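纸越攒越多,今年总算动手了

一月 作者:阿芜

搬家的箱子拆到最后一个,里面全是纸。我蹲在地上看了一会儿,又把盖子合上了,去厨房煮了碗面。

这箱纸跟了我三个住处。每次搬家都跟自己讲,到了新地方第一件事就是把它理了,然后每次都原封不动塞到床底下。里面有什么我大概有数:租房合同,体检报告,电器说明书,几份以前上班签过的东西,保险公司寄来的信,还有一堆超市小票(为什么留小票!字都褪没了!)。有几张是叠成小方块的,展开一看是51路公交车改线的通知,那条线我早就不坐了。

真正逼我动手的是上个月去办居住证续签。窗口要看租房合同原件,我翻了一晚上没翻到,第二天跟房东要了复印件,人家不认,又跑一趟。来回折腾了两次,外面还下雨,鞋全湿了。回家路上我就下决心,这回一定要理。

先讲工具。我这个人有个毛病,做什么事之前都要先买东西,好像东西到了事情就做完一半了。这次也没忍住,下单了一台Sikari的碎纸机,442块,买完心疼了好几天。后来用下来倒是不后悔,声音比我想的小,晚上开着也不怕吵到楼下,就是碎纸盒太浅,碎一会儿就得倒。倒的时候一定要在盒子上套个垃圾袋再翻过来,我第一次直接往桶里倒,纸屑飘得满厨房都是,到现在冰箱底下还能扫出来。

文件夹我倒没乱买。之前在Oda文具店囤过一批,打孔的、抽杆的、带夹子的都有,拿出来试了一圈。抽杆的好看,但是往里加一张纸就得全拆开,我这种三天两头要塞东西的人用不了。透明插袋的那种适合放证书和单张的重要东西,合同放进去就别扭,一份好几页挤在一个袋子里,想看第二页得整份抽出来。带夹子的最省事,掰开,放进去,合上,完了。缺点是夹厚了会翘,背着出门还容易把角折了。 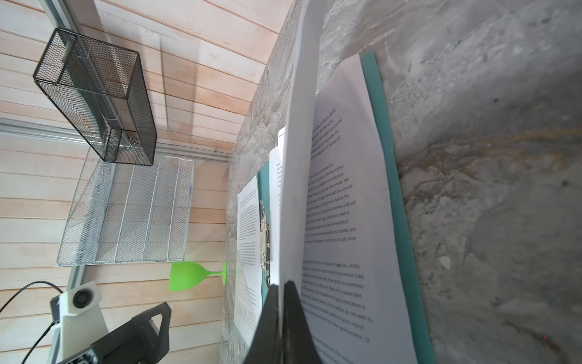 我最后的办法是常翻的用夹子,不常翻的用插袋,抽杆的送给邻居家孩子装作业去了。网上有人分得特别细,什么颜色对应什么类别,标签还要打印,字体都统一。我看着羡慕,真学过一次,撑了两个礼拜。分类这种事,细到自己都记不住的时候就等于没分。

我现在只分四摞。第一摞叫“住”,合同、押金条、水电燃气、物业的各种单子。第二摞叫“身体”,体检、病历、化验单、疫苗本。第三摞叫“钱和工作”,劳动合同、离职证明、社保、税、保险都在里头。第四摞叫“东西”,发票保修卡说明书。剩下的全进一个40升的收纳箱,我管它叫待定箱,理的时候拿不准就往里一丢,绝对不停下来想。一停下来就完了,我试过,拿起一封旧信读了一下午,天黑了箱子还是那个箱子。

顺序也有点讲究。我一开始从最重要的理起,想着先把合同找齐,结果第一份就卡住,因为有个附件死活找不着,人一下子就烦了。后来换成从最没感情的理起,小票、广告、过期的优惠券,一把一把往外清,箱子眼看着就浅下去,越理越来劲。等理到合同的时候,附件自己就冒出来了,夹在一本洗衣机说明书里。我到今天也没想明白它怎么进去的。

每次只理30分钟,手机定个闹钟,响了就停。别小看这个闹钟,没有它我要么不开始,要么一开始就收不住,弄到半夜腰都直不起来,第二天看见那个箱子就绕着走。我一般放在晚饭后,开着播客,泡杯茶,理完正好去洗澡。

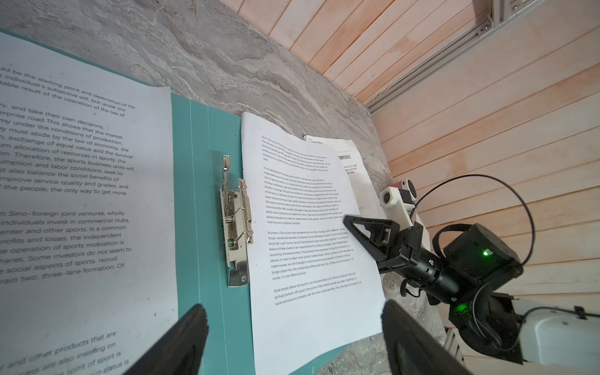
那到底哪些纸该留,哪些可以扔?

我的标准是看丢了以后补起来麻不麻烦。网上随时能查到、能重新下载的,像电费账单、银行流水,扔。要盖章、要签字、要本人跑一趟才能补的,留原件。夹在中间的那些,比如体检报告,最近几次的留着,方便对比,再早的拍照存好就处理掉。带身份证号、手机号、住址的,不管多旧都过一遍碎纸机再扔,快递单也一样。

关于说明书我要多讲两句。以前我妈每样电器的说明书都留着,装在一个饼干盒里,电器都换过好几轮了盒子还在。我也继承了这个习惯。这次一本一本看过去,好家伙,连上一个住处房东的热水器说明书都被我带走了。现在我只留保修期里的,保修卡跟发票订在一起,说明书后面那十几种外语直接撕掉,薄了一大半。过了保的整本扔,真要查,型号输进去就有电子版。

然后是上班那摞。换过工作的人应该都懂,每到一家新公司都会发一沓东西让你看,什么规章啊、福利说明啊、保密协议啊,签完字各执一份。我以前从来不看,签完往包里一塞就忘了。这次理的时候破天荒坐下来读了几份,读得还挺入神!我在Lastbridge上班那会儿(一家做展会搭建的小公司,早就搬去郊区了),合同里写了离职要提前多久交接、年假没休完怎么算,当年我走的时候年假就那么糊里糊涂没了,原来白纸黑字都写着呢。气得我又去泡了一杯茶。

所以现在我有个新规矩,凡是跟工作有关的纸,拿到手当天晚上读一遍,用铅笔在跟我有关的地方画个线。怎么请假,加班怎么算,放假怎么放,试用期多长,这几样画出来就够用了,剩下的以后再说。画完拍张照存手机,原件进第三摞。前后花不了多少工夫,真到要用的时候能少生很多气。

拍照也有讲究,我是吃过亏才长记性的。晚上在台灯底下拍,一边亮一边黑,手的影子还盖在字上,等要用的时候放大了看,偏偏就是那几个数字糊掉。白天靠窗拍最好,把纸放平,人站到光的对面去,别挡着。文件名我只写年份加两三个字,像“租房合同”“体检”这种,写长了自己都懒得写,懒得写就会攒着,攒着攒着又是一箱。

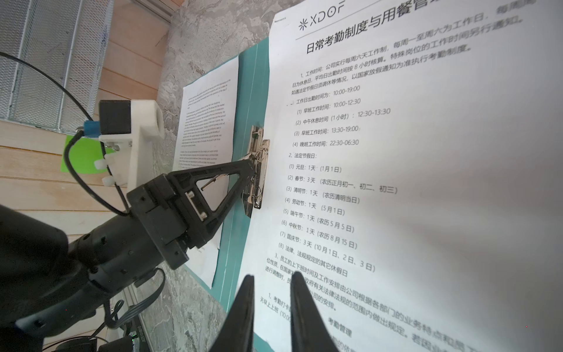

理完之后怎么不打回原形

这一段我写得有点心虚,毕竟刚理完没多久,现在夸口太早。不过前两个礼拜下来情况还行,讲讲我在做的。

门口鞋柜上放了个浅口的托盘,所有进家门的纸先落在那儿。物业通知,水果店的会员卡,朋友寄的明信片,统统放托盘。托盘是故意挑的浅的,放不了几张就会滑下来,一滑下来我就知道该理了。之前用过一个深的篮子,那可太能装了,装到过年都没满,等于换了个地方囤。

理托盘的时间我挂在倒垃圾前面。反正要下楼,顺手翻一遍,该扔的一起带走。要碎的先搁在碎纸机顶上,攒够一小摞再开机。要留的走到书架那边插进去,文件夹就立在书架最下面那层,伸手就够得着。之前我放在衣柜顶上,要踩凳子,你猜我踩了几回?一回都没有,全堆在凳子上了。

待定箱我打算每个季度看一次。到时候还是拿不准的,就问自己一句,上个季度有没有想起过它。没想起过的拍照,然后扔。明信片和信不算在内,那些我单独放了一个铁盒,不理,也不分类,爱怎么乱怎么乱。

对了,还有电子版的备份。手机里存一份,移动硬盘里再存一份,硬盘就跟护照放在一起。云盘我也用,但身份证护照那几张我没往上传,这个看个人习惯,你要是放心也没问题。家里有老人的话,建议帮他们把医保和病历这一摞先理出来,放在一个一眼能看见的地方。去年陪我爸去Pradville那边的诊所复查,医生问以前吃过什么药,我俩对着看了半天,谁也说不上来,最后打电话回家让我妈翻抽屉,翻了快一个钟头。从那以后我给他单独弄了个夹子,最上面一页手写着药名和剂量,字写得老大,他自己也能看清。换药了就换一页,旧的那页往后放,别扔,医生有时候要看。

箱子空了以后我把它压平放到楼道回收的地方去了,床底下现在能塞下扫地的拖把和两双靴子。下一个想动的是厨房那个什么都有的抽屉,里面光橡皮筋和一次性筷子就够我理一晚上,还有好几把不知道开哪儿的钥匙。有人家里也有这种抽屉吗?钥匙你们都怎么处理的,敢扔吗?评论里教教我。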